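Chapter 7
Finding Things Indoors: Search, Memory and the Cost of Looking Twice

What you will need from earlier chapters: the occupancy map (Chapter 4), the idea of a belief over places (Chapter 5), and a little patience with averages.

Think back to the last time you lost your keys. You probably started with the places where keys usually end up - the hook, the coat pocket, the kitchen counter - and only when those let you down did you begin to wander. You may also have looked in the same coat pocket three times. Most of us do, and there is a fair amount of good sense hiding in it, as we'll see before the chapter is over.

A robot that has been told to find something in a home has the same problem with fewer advantages. It has never lived there. It sees a room from one spot at a time, and from each spot it has to decide whether to turn, to move closer, or to give up on the room and try another. We call this the object search problem, and the method we'll build up over the next four sections is called Vedine. It grew out of a much larger simulator project, Olisine, whose apartments we borrow for nearly all of the worked material in this book.

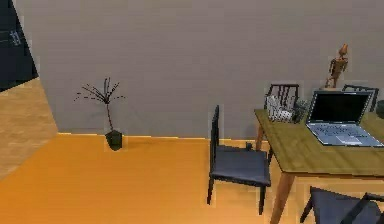

Suppose the robot has been asked for a laptop. In a view like this one the search is over almost as soon as it begins, and the interesting work is all in deciding how to get close. But suppose the request was for a coffee mug. A dining table is a perfectly sensible place for a mug, and a table with a laptop and a green plant on it has plenty of spots where a small thing could be hidden from one side. Should the robot cross the orange floor and look from the other end, or is the next room a better bet? A person answers that without thinking. We are going to have to write the answer down.

Vedine does so by keeping two numbers for every patch of the map. The first is how likely the object is to be there, given what kind of furniture is nearby. The second is how well that patch has been looked at so far. A tabletop seen from far away and at a low angle gets a poor score on the second count, even if nothing turned up, and so it stays on the list of places worth a visit. When we come to it in Section 7.3, you'll find that this second number does most of the heavy lifting.

To give you a taste of the result: the method was tried on 661 searches spread over 18 simulated apartments, and set against an older approach, Sustavness, that crosses a place off for good once it has been seen. The two did equally well on large objects such as chairs and laptops. On small ones the older approach kept walking away from tables it should have gone back to, and a good many of its failures came from that one habit. (So much for the coat pocket being foolish!)

A word of caution before we begin. Rendered rooms are tidy in ways that real rooms are not, and the light in them is kind. We return to this in Section 7.5, where the Vídalín trials put the same program on a real machine in 2 furnished apartments, and some of our favorite results got a good deal smaller.

7.1 What Does It Mean to Have Looked?

We start with a question that sounds too simple to need a section of its own. If a robot's camera has pointed at a shelf, has the robot looked at the shelf? In Chapter 4 we said yes, and colored the cells in. From here on we'll be fussier, and say that looking comes in amounts.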